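Keeping the rain book in Urkthorpe

April 2021

Angus Ellery answers the door with his reading glasses pushed up into his hair and a pencil behind one ear, and before I have my coat off he has asked me what the sky was doing on my side of the valley. I tell him it was gray. He wants to know what kind of gray. I do my best, and he nods kindly, the way a teacher nods at a child who has at least tried, and goes to put the kettle on.

Anyone who has lived in Urkthorpe for long knows the rain book, or knows of it. It is really a whole shelf of books, green ones mostly, with a couple of red ones from a stretch when the stationery store ran out of green. Every morning at 8, summer and winter, somebody has walked out to the gauge behind the old schoolhouse, read it, emptied it, and written the number down. For the past many years that somebody has been Ellery, and this spring he is handing the job over to Ruxandra Husar, who teaches earth science at the high school and who arrives while the tea is still steeping, a little out of breath from the hill.

"I came for one look at the books," she says, settling into the chair nearest the stove. "I wanted a rainy month to show my students, something they could graph. And Angus gave me a cookie and opened one up to July, the year of the big storm, and I was here until it got dark."

The big storm is the thing people ask about, and Ellery doesn't seem to mind telling it again. It came over the ridge in the late afternoon, he says, after a week so hot that the tar on Mill Road was sticking to people's shoes. By the next morning the gauge had run over and he had to work out the total from the overflow can that stands around it, pouring it off a little at a time into the measuring tube.

"I got 266 millimeters," he says. "I poured it all back and did it over, because I didn't believe it. I got 266 again. My wife was calling out of the window that the hens were standing in water, and I was out there in my boots with a measuring tube, saying, 'Just a minute, just a minute.'"

He turns to the page for me. The handwriting is smaller than on the days before it, as if he had been trying to be careful, and next to the number he has written, "Checked. Creek over the footbridge. Hens all right."

It is those little notes that Husar fell for. The official form has room for a number and not much else, but the people who kept the book wrote in the margins from the start. You find the first swallows there, and the last snow in the north ditch, and once, in the hand of the woman who kept it before Ellery, "Wind from the east all day and everyone cross."

"I love her," Husar says. "I never met her, and I think about her every time there's an east wind. And do you know, I went through that whole winter and she's right – the east wind days are the ones where she writes down that people were cross. She was collecting data and I don't think she would have called it that."

I ask Ellery whether he was ever tempted to skip a morning, and he looks at the stove for a while before he answers. He had 2 bouts of flu when his son did the reading for him, and there was the day of his daughter's wedding, when he went out in his good suit and got mud on the cuffs. He missed one reading altogether, the winter he slipped on the schoolhouse steps and lay there, as he puts it, "having a think" until the mail carrier came by. That day has a dash in the column. He has never filled it in, though he could make a fair guess from the readings up at Voreck, 5 miles to the west.

"It would be a guess," he says, "and the book isn't for guesses. I'd sooner have the hole."

The town is putting up a small sign by the gauge this summer, and Ellery has been asked what it should say. He has asked them to leave his name off it and put the mornings on it instead, the reading hour and an invitation to come and watch. Husar wants a bench. They have clearly talked about the bench before, and he tells her, quite gently, that a bench will throw splashes if it is set too close to the gauge, and she tells him that she knows, Angus, and that it will be on the far side of the path.

Some things will change with the new keeper. Husar has started typing the old pages into a spreadsheet in the evenings, a year at a time, with her students checking her work against the books. She would like the whole record to be up on the school's website by the time the leaves turn, margins and all. The typing goes slowly, she says, partly because of the handwriting and partly because she keeps stopping to read. 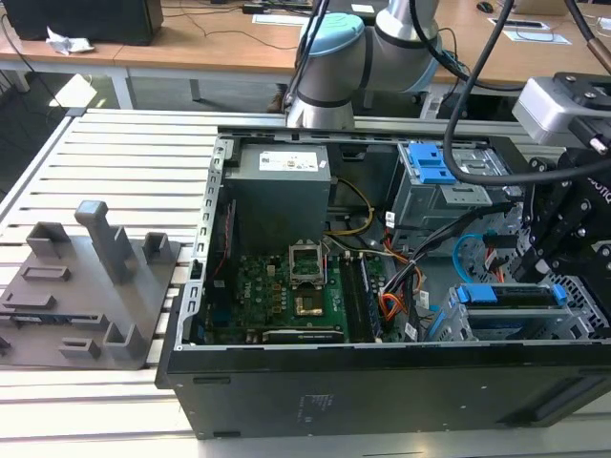
What the book is for

I had a foolish question saved up, and I asked it over the second cup. With radar on everybody's phone, who needs a person with a tube?

Ellery laughed at that for some time. Then he told me about the Kamath farm, down where the valley opens out, which can be dusty on a day when his own gutters are running. The radar will show you a green patch over the whole county, he said, and it will be perfectly right, and it won't tell you what fell behind the schoolhouse.

"People call me up," he said. "They want to know if it was really as wet as they remember, the spring they got married or the spring they put the well in. Mostly it wasn't. But I like to be able to tell them."

Husar has had her first call already, from a man who wanted to settle an argument with his brother over a washed-out fishing trip. She found him the page. He was wrong, and very nice about it.

Before I left we all walked up to the gauge together, though it was hours past the reading and there was nothing to be done there. Ellery showed her again how he bends his knees to get his eye level with the water line, and she showed him that she could do it lower than he could, and he said that was showing off. It had started to drizzle by then. He put his hand out flat, palm up, and asked her what she thought.

"Trace," said Husar.

"We'll see in the morning," he said.

Related stories
Frost dates in the upper valley, and why they wander
Footbridge repairs to begin after the spring melt
Soltia weather club looks for new members
A reader's cloud photos from the Voreck road

Contact us | Copyright Urkthorpe community pages, all rights reserved | Back to top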